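Desk cabling in the Corness room, part one: what is there and what changes

Jan 31, 2022

Filed under: office, cabling

The previous post covered the choice of desk. This one covers the cabling, which I put off in September when we moved in and have now run out of excuses for. It is mostly a record for my own use, but a few people wrote in about the cable tray in the last post and I said I would put the details up.

Starting conditions. The desk is a Moura with a light wood-grain top and a raised white counter along the back. The working surface is 54 inches wide. There is a small round grommet in the top, positioned close to the counter, and it passes one decent-sized plug at a time if the plug goes in narrow end first. The counter is glossy and shows every fingerprint. I would order it in matte if I were doing this again, although the matte version had a lead time that Edivaldo Magalhães, who shares the room with me, was not prepared to sit through on a folding table.

The requirements were short. Nothing on the floor that a chair can roll over. No power connection made or broken by reaching behind anything. Any cable replaceable without undoing its neighbors. The last one rules out most of what you see in cable management photos, where the whole bundle is cinched every few inches and looks superb until the day one lead fails. 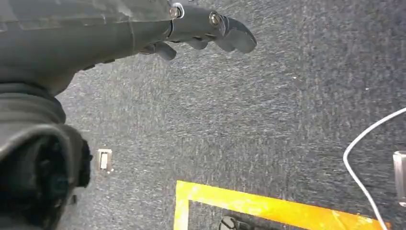

Floor routing is the part I got wrong the first time. My original plan was to run the feed for the desk along the wall and then straight across to the left leg under an adhesive cover strip. I bought the strip before checking what it sticks to. It is rated for vinyl, tile and sealed concrete, and the floor in this room is carpet, so the adhesive was never going to hold. The hook-and-loop version is the correct part. It grips loop pile directly, comes up without residue, and can be moved a few inches when you find out that you measured from the wrong end of the desk. It costs a little more per foot than the adhesive kind. It does not grip cut pile well, so test a short piece before buying a roll.

Two more notes on the cover. First, sweep the pile in one direction with your hand before pressing it down, otherwise the edge lifts in the places where the fibers were standing up. Second, it hides a cable without protecting it from anything heavy. If a cart or a filing cabinet is going to cross the run, use a rigid ramp or pick a different run.

I also stopped measuring from the walls. The walls in this room are not square to each other and the desk was placed by eye, so any two measurements disagree by the time you reach the far leg. There is a straight red line across the gray that served better as a reference. I set the front edge of the desk off it, checked the offset at both ends, and took every other dimension from there. A long straightedge and a pencil were enough.

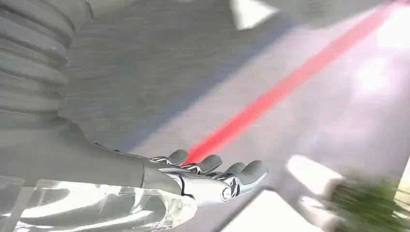

The red line, running diagonally across the gray.

Power. The strip is a plain white one and it lives along the left end of the desk. It started on the surface because that is where it was needed on the first day, and things left on a surface tend to acquire neighbors. Its proper place is underneath, in the tray. I have a Stultik tray for this, the open wire type, 30 inches long. Closed trays look better from across the room, but you have to take the lid off to change anything, and they hold heat around the adapters. Open wire lets you drop a plug in from any side.

The order of work matters more than the hardware. What I do is:

Shut everything down and pull the feed at the wall.
Label both ends of each lead while it is still in place.
Remove all of it, including the leads you are sure about.
Mount the tray, then the strip inside the tray, sockets facing the user.
Put the adapters in next, with space between them.
Run the low-voltage cables last and keep them on the opposite side of the tray from the mains.

The labeling step is the one people skip. I use yellow for anything that belongs to a particular laptop. There is a yellow label on the adapter brick and one on the lid of the laptop, and that is the extent of the system. I tried a numbered scheme with a spreadsheet once, at my previous job at Basance, and it was accurate for less than a month. 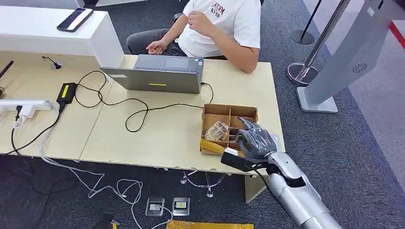

The desk, with the power strip along the left side and the partitioned box at the right.

Adapter bricks are the awkward item. The common advice is to strap them to the underside of the desk. I have done this with hook-and-loop tape and I have done it with screw-in brackets, and the tape let go both times in warm weather. A brick that falls while plugged in puts its whole weight on the connector at the strip. In the tray it can go nowhere. The only cost is cable length: most laptop leads are sized for a brick sitting on the floor or the desk, and with the brick under the top you gain some slack on the DC side that has to be put somewhere. I fold it once, loosely, and hold it with a single soft tie. Tight coils are bad for the conductor at the bend and they never uncoil flat again.

The slack question applies to the laptop side as well. A laptop gets turned around to show somebody a screen, or picked up and carried to the other end of the desk. If the cable is dressed exactly to length, the first time that happens the grommet becomes a strain point. I leave enough for the machine to reach either end of the desk, and I let the surplus hang under the top inside the tray. It is less tidy to look at from underneath and I can live with that.

Grommet. Use it for one job. Mine is assigned to the short black cable at the back, near the counter, and I have resisted adding to it. Once three or four cables share a small grommet the plugs have to come out in the reverse of the order they went in, and you have lost the third requirement on my list. Everything else goes over the back or the side edge of the desk, where the tray can catch it.

The phone goes on the white counter. It needs no fixture. I looked at a stand with an integrated charger and decided that it solved a problem I did not have and added a cable.

Small parts are kept in an open cardboard box with partitions, at the right front of the desk for the duration of the work. I have owned proper organizers with lids and I always return to a divided box. You can see into all of it at once, and when a partition gets in the way you pull it out. Clear packages stay clear packages: I leave small parts in their original bag with the paper insert until they are used, so that the part number is still with the part.

Cost and time. The tray, the cover strip and a bag of 7-inch soft ties were the only purchases, apart from the adhesive strip I could not use and could not return once opened. Edivaldo has taken it for the tile floor in his kitchen. I have set aside 4 hours for the full job with both of us working, most of it for the labeling and the tray. Drilling the pilot holes takes very little time if you put a tape flag on the bit. The Moura top is thinner than it looks from the front, so measure it at the grommet before choosing screws.

Things I have not resolved. The feed still needs a longer lead to reach the tray with the desk where I want it, and I will not chain one strip into another to get there. Edivaldo would like the strip at the right end, nearer to his side, and has pointed out that the tray is symmetrical and does not care. The white cables also need to come up off the floor at the front, and I have not decided between a second short tray and a couple of clips on the leg. Clips are cheaper. I will try those first and put the hole spacing in the next post, along with the part number for the cover strip, which is on a roll in the other room.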